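Ticket 676
Subject: Utensil sorting, handles turning in the grip
Opened by: Ghislain Morin
Product: Cesteo bench kit, Dukelen hand-held grippers
Queue: Household tasks
Priority: Normal
Status: Closed, follow-up raised

Reported

The policy trained on our kitchen set picks up the ladle and then loses the angle of it. The fingers close, the ladle leaves the bench, and somewhere on the way to the crock the bowl swings round under its own weight. It goes in crooked or catches the rim. Forks and spatulas are fine. We have 249 demonstrations for the utensil task and the operators had no trouble with any of them by hand.

The customer (Gedumia, rental kitchens) wants to know by the end of January whether the put-away step can go in their trial or should be left to the cleaner.

Reply 1, 9:40 am

Please check the finger pads first. If the faces have gone shiny, wipe with isopropyl and retry. Also confirm the grip force setting. The default is 7 on the Cesteo scale and a few sites have turned it down for glassware and forgotten to put it back.

Reply 2, Ghislain, 11:15 am

Force was at default. Pads wiped, a bit of wear at the edges but the faces are OK. Ran the ladle again and got the same result. Raised the force two steps and it still turned, only slower.

I went back to the bench and did the pick by hand to see what I was doing differently. The ladle has a wooden handle, and I was closing on it low down, just above the white ferrule, with a pad on either side.

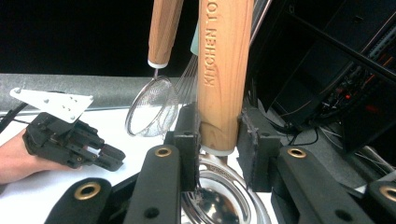 Held there, the bowl is close to the fingers and has very little leverage. The policy takes the handle much higher, near the middle, I think because that is where it grabs the spatulas. So it looks to me like a grasp height problem and I'd leave the force alone.

Reply 3, 1:30 pm

Agreed. Can you pull the grasp heights from the demonstrations and split them by utensil? Check the skimmer and the whisk too. Wire heads are hard on the depth estimate and we had a site where the policy was aiming past the skimmer at the bench.

Reply 4, Ghislain, 4:05 pm

Split done. Two operators pick low, one picks anywhere. The third operator did most of the ladle demos. Skimmer is picked at a sensible height but fails for another reason: when it is touching the whisk the wires hook together and both come up. A person gives it a shake without thinking. We have no shake in the data.

Reply 5, 4:50 pm

Suggested steps:
1. Drop the ladle demos with a high grasp.
2. Re-record with all operators gripping just above the ferrule.
3. Add demos that start with the skimmer and whisk tangled, including the shake.
4. Retrain on the Auer machine, same settings as before.

Update, Ghislain

Re-recorded, total now 650 after the cull. Ladle goes in straight on nearly every run. Tangled pair is better but I would not call it solved. It separates them if they are lightly caught and gives up if they are properly hooked.

Speed is still poor. It empties a drying rack in the time it takes me to do the rack, wipe the bench and put the kettle on.

Answer sent to Gedumia: loose utensils laid out singly, yes, for the trial. A full drawer or a rack with everything thrown in, leave it to the cleaner for now.

Closing this one. Tangled wire utensils moved to a separate ticket.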